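Hand vs. Fingers at Rulthorpe
Posted August 22, 2019

Home | Bench Notes | Galleries | Parts I Regret Buying

OK, gallery time! I finally got a long stretch with both end effectors on the arms at once, the five-minute swap I'd been dreading all summer (it was not five minutes, I had a cable on the wrong side of the bracket and had to redo the whole thing). If you've been following along since May you know I keep going back and forth on whether I want a hand or a plain two-finger gripper for tabletop stuff. People have opinions about this. I have opinions about this, and they change every time I watch one of them drop a cup.

So: hand on one arm, two-finger on the other, one little table, and the usual plates and cups and bits of vegetable. I love kitchen things for this kind of comparison. They're light, they're slippery, they're all slightly the wrong shape, and if one bounces across the tiles you just go and get it.

What's on the arms

The hand is the white one with the black curling fingers. I've been calling it the Grivine, after the project folder it lives in, and the name has stuck. It wraps around things, and I like that a lot, but there's a big chunk of hand behind those fingers and it has to go somewhere. On a small table full of dishes, that somewhere is usually on top of whatever you wanted next.

The two-finger is the Ammann. Long tapered black fingers, a white bracket, and that's pretty much the whole story. It opens, it closes, it fits into gaps. I've been rougher on it than I should have been (I once drove it straight into a chair leg while looking at the wrong window) and it just keeps going.

Both arms run from the same controller on the same speed settings. I did 36 tries over the session, split evenly, mixing up cups, plates and cutlery so neither one got all the easy stuff. My rule was simple: if I had to touch the object, the try was over.

The pictures

Looking out between the fingers from the wrist, wide open, with a fork on the orange plate. I was so curious about this view! The fingertips come out nice and clear, texture and all, and pretty much everything past them turns to streaks.
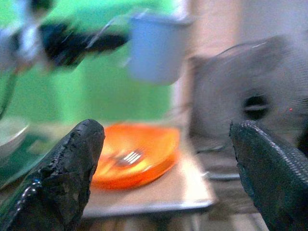 The hand has its fingers around a cup lying over on its side on the plate, green veg near the rim, and the two-finger is open over on the right. Look how much room the hand takes up over that table compared with its neighbor.

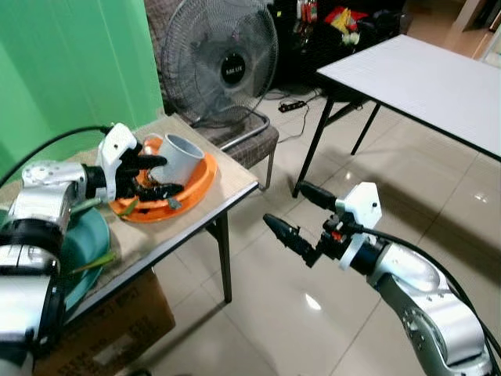
So which one won?

Ugh. Depends what's on the table, and I know that's a boring thing to read after scrolling all this way.

For cups, the hand, easily. I could come in at a pretty sloppy angle and it would still gather the thing up. With the two-finger I had to be much more careful about lining up, and when I was off by a little the cup would roll away from me, which is funny the first time. The hand lost 2 cups all session and one of those was me hitting the wrong key.

For forks, the two-finger, and it wasn't close. The hand sort of pats at a fork. You can get it if the handle hangs over the rim of a plate, but flat on the plate, forget it. I spent way too long on one fork trying to slide it to the edge first, and all I managed was to turn it in a circle.

Plates were the surprise. I figured the hand would be better at them and it really wasn't, it got in its own way. The two-finger pinched the rim and lifted, and the raised rims on these plates helped a ton. My best run was eight good plate lifts in a row, and then I got cocky and sped it up and that was the end of that.

The camera thing

I need to talk about the wrist camera for a minute. Sitting still, it's great. As soon as the arm swings, the picture goes sideways on you and I can't tell a rim from a shadow. I turned the exposure down afterward and got a darker picture with a bit less smear, so that's what I'm running for now. I'd like more light over the table, but the ceiling lights already bounce off the floor tiles like crazy and I don't want to make that worse in the head view.

What I'd love is a shorter exposure plus a small ring light at the wrist. A reader from the Rurham list sent me a bracket drawing for something like that (thank you, it's on my pile!) and I'm going to print it in the next couple of weeks. If it blocks the fingertips it's coming straight back off, because being able to see exactly where the tips are is the best part of that view.

Cables, again

The cable on the hand is thick and it does not like being bent. I tried three different loops and ended up leaving plenty of slack. The two-finger's cable just runs along its arm and behaves itself. Swapping tools would be a whole lot nicer with a proper connector at the wrist, and I priced some out and then closed the tab.

Stuff people have asked me

Can the two arms work together? Kind of. I tried holding a plate steady with one and picking from it with the other, and they got along fine until I moved both at once. Roughly half of those ended with me hitting stop.

Am I keeping both? Yes, for now. The hand stays on for cups and bowls, the two-finger for anything thin or flat.

Will I post the settings? Yep, once I've cleaned up the file. At the moment it's full of notes to myself that say things like "NO" and "try lower."

Next gallery is going to be soft fingertip pads, if they ever get here.

Older: Rulthorpe table setup | Newer: none yet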